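27 August 2025
Flollar harbour set, bench notes, second build-through

Started 9ish with the revised booklet. Me on bricks, Asabe reading steps out loud and not allowed to help. Miłosz on the parts list. Leokadia in after lunch.

Count first. Bags 1 to 6 match the sheet. Total on the sheet is 1,191 and that's what we have, once you put back the two grey clips I'd left in my pocket on Friday.

Bag 1, quay base. Fine. Step 4 still asks for the long plate before the corner is on, so you press down over nothing and it bows. Asabe read it exactly as written and I did exactly that and it bowed. Swap 4 and 5. This was in my last notes too, Elżbieta says it got lost when the file moved over to the Nodum template. Please can it not get lost again.

Bag 2, lighthouse lower half. Much better than the first version. The curved pieces go in without a fight now. Colour callouts in the booklet are poor though, dark tan and light brown print nearly the same on the Bednarek proof. I picked the wrong one twice. A nine year old will do it more than twice. Either we change one of the colours or put a little letter beside it. I'd change the colour, Miłosz would rather the letter (cheaper, no new order).

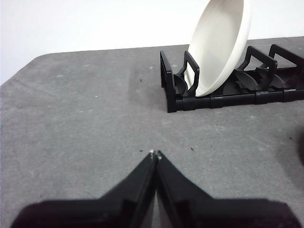 Bag 3, lighthouse top. Lamp room comes off in your hand if you lift the model by the roof, and everybody lifts it by the roof. Tried three fixes:
a) extra clip inside the gallery. Holds, but you can't get the keeper figure in any more.
b) swap the smooth round tile under the lamp for a studded one. Holds. Roof now takes a proper tug to get off. Looks a bit lumpy from the side, can live with it.
c) both. Overkill, stuck solid, needed the separator tool and bad language.
Going with b. Needs one part swapped, none added, so the total stays as it is.

Bag 4, the crane. The fun bit. String still too long, tangles round the drum after a few winds. Cut it down by a hand's width and it ran clean 19 times in a row, then I got bored and stopped. Will ask Hesero what lengths they can supply ready knotted, don't want children (or parents) tying that knot. The hook is a bit light to drop on its own when the arm's low. Asabe suggested threading a bead above it. Works, ugly. Parking that.

Crane handle: turns both ways, booklet only shows the one. Add an arrow for down as well.

Lunch. Somebody has had my good tweezers, please return them, no questions.

Bag 5, fish market and the boat. Noman's new stall design is lovely, the awning folds properly and the hinges don't pinch. Three stickers is too many for one little stall. The one on the sloped piece never goes on straight, I did it slowly with a ruler and it's still squint. Print it or drop it. The boat floats!! Not meant to, box will NOT say it floats, but it does, for a bit, if you leave the winch off. Legal will want a line about it.

Leokadia did bag 6 cold, hadn't seen the set before. Very useful. She skipped the whole page with the bollards because it faces the big picture of the finished quay and she thought it was an advert. So that page needs moving or the big picture does. She also built one gull backwards and liked it better that way round. So do I, a bit. Leave it.
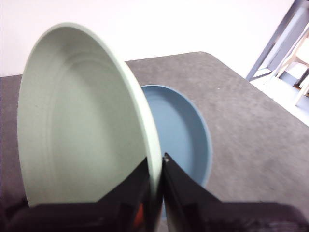 Plate held up on its edge, green side view.

Other bits, before I forget:

- Mix-and-match. The quay is meant to join to the fishing village set along the left edge. It joins, but the path is one stud out so you get a step in the cobbles. Not sure which set is wrong. Noman to dig out the village drawings, I think it's ours.
- Play feature on the back, opening warehouse door. Opens into the crane leg if the crane is turned inwards. Doesn't break anyhting, just annoying. Move the crane 2 studs towards the water?
- Spares. We're giving one spare of each tiny part except the lantern flame, the one everybody loses. Give them a spare flame.
- Figure faces came from Hesero, the harbour mistress is great, the fisherman looks furious. Asked for less eyebrow.
- Box art: gull on the lighthouse has to come down, there's no stud up there any more with fix b. Tell Elżbieta before she signs off the Bednarek proof.
- Booklet history page (what a harbour pilot does, how the lamp worked) reads nicely. One typo, "lightouse". Picture of the old lamp needs a credit.

Build time for me was quicker than last go but I know it by heart now, so not writing it down as if it means anything. Leokadia's time on bag 6 is on the sheet by the door.

To do
Asabe: steps 4 and 5 swapped, arrow on the handle, bollard page.
Miłosz: price the studded tile, price letter vs new colour. Spare flame.
Noman: path alignment, crane position, sticker on slope.
Me: string, Hesero, the floating wording. Rebuild bag 3 from scratch with a clean set of parts, these ones are chewed.

Aim is final booklet to the printer in October. Tight if the colour changes. Model is on the top shelf, please lift it by the BASE until I've swapped the tile in the second copy.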